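Learning to like the slow train

December 30, 2019

So I've done it, I've gone a whole six months without a car. I sold the old one in June, mostly in a sulk after the garage rang me with the second enormous bill of the year, and I fully expected to be scrolling through the adverts for another one by the end of summer. And yet! Still on the train, still on the 36 bus when the train lets me down, and still (mostly) speaking to my family, who all live in places that neither of them goes near.

The journey I do most is Nerkholm to Flemholm, which in the car was a boring half hour and a fight for a parking space. By train it's 21 minutes if you catch the fast one, and I never catch the fast one. The slow one stops at Panside, and then at Furnival, where it sits with the doors open for what feels like a week. I used to get so cross about Furnival. I'd look at my phone, look at the platform, sigh loudly so the other passengers would know I was an important person with places to be. Now it's where I pour my tea.

I should say something about the tea, as two of you asked after the last post. It's a small steel flask my sister gave me, and I fill it before I leave the house and don't touch it until Furnival. That's the rule. If I drink it earlier I've nothing to look forward to, and if I leave it later I end up trying to get the lid back on while everyone's queuing behind me for the doors.

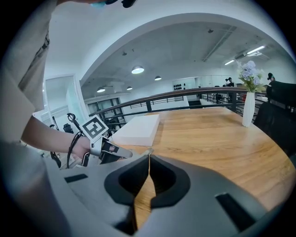 The other thing I've got back is reading. I was one of those people who said they loved books and then read a couple a year on holiday, but since the summer I've finished 14, and one of those was a proper doorstop that I carried about for most of the autumn (my shoulder has only just forgiven me). I'm on page 314 of the next one, a very long family saga with a shipping business in it, and I have completely lost track of who's married to whom. There's a family tree at the front but it's printed across the fold, so half the cousins have vanished into the spine.

You do start to recognise people as well. There's a woman with a folding bike who always gets the seat by the luggage rack, and two schoolboys who test each other on capital cities and cheat horribly. And I finally got talking to Hagos Gashaw, who I'd been nodding at since the clocks changed. He's done this line for years and knows which carriage stops nearest the stairs at Flemholm. Third from the front, if you're wondering. I'd been walking the full length of that platform in the rain like an absolute lemon.

It isn't all lovely, I'll admit. November was grim. There was one evening when they cancelled three in a row and I stood at Flemholm eating crisps for my dinner and pricing up hatchbacks on my phone. Big shops are a pain too — I've learned the hard way that you can carry potatoes or you can carry washing powder, and you'd better decide before you get to the till. And Christmas meant begging lifts, which I hate doing, although my brother was very nice about it and only mentioned the petrol twice.

I haven't sat down and worked out the money properly. I keep meaning to, and then I remember the taxis I took in November and go and do something else. It must be less than the car. I'd be amazed if it wasn't less than the car.

Next job is sorting out a better coat, as mine lets the wind straight in at the cuffs and the waiting room at Panside is locked by teatime. If anyone has one they swear by, with pockets deep enough for a fat paperback, leave me a comment!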